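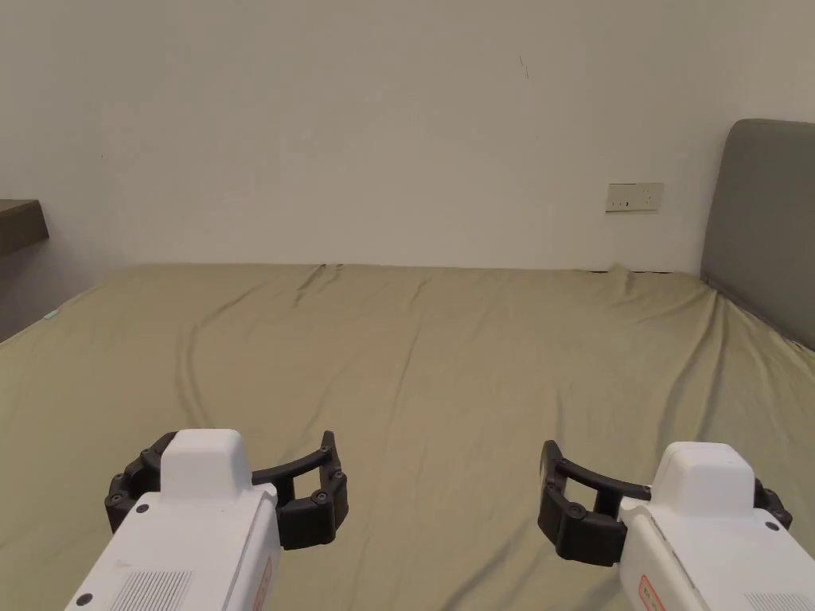
Hand-held grippers over a fitted sheet, Vedirden

Folding is the part of our work people moan about most, so I'm chuffed to say that Vedirden is handing a good share of it to machines from March. We do linen and clothes for 102 guest houses, and until now every last sheet and shirt has gone through somebody's hands! Our partner is Meltico, and the system is called Tustard.

The machines learn from our own folders, who work with a gripper in each hand for part of the shift – same cloth, same corners, just a different way of holding on. It's slow going at first (I was hopeless).
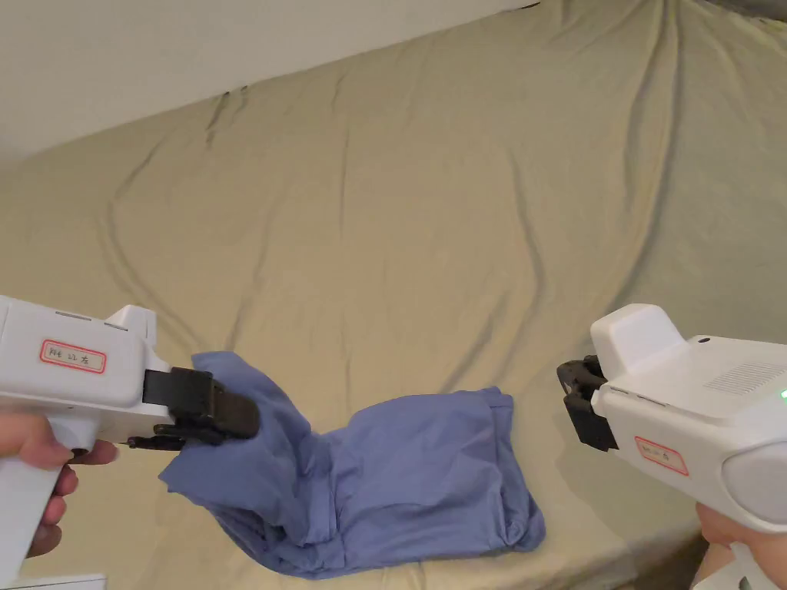 and I'll say plainly that no jobs are going. Our 400 hours of folding a week will shrink, and those hours move to mending, checking and the front counter, where we're always short. Pay stays as it is, and the Saturday late shift finishes at 2 instead of running on into teatime.

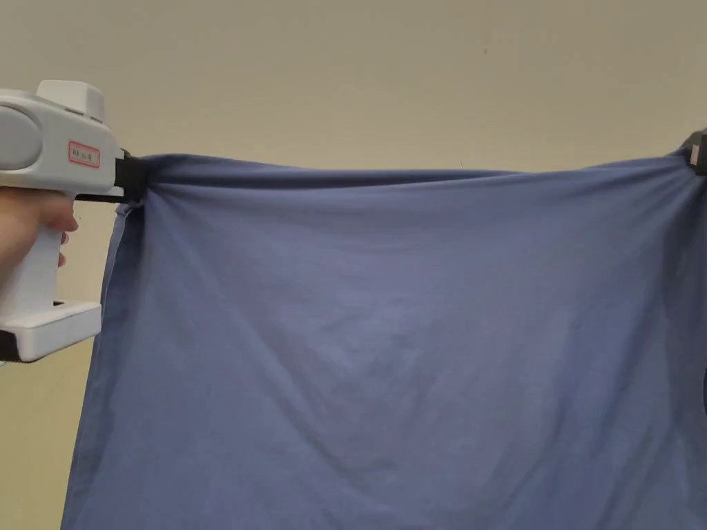
Edileuza Arruda would like the mending training to start sooner, and says the new rota should be up on the wall well before the machines arrive. Fair enough – it will be.

If you'd like to come and see us, ring the Vedirden office and ask for me.

Jarosław Bednarek, Vedirden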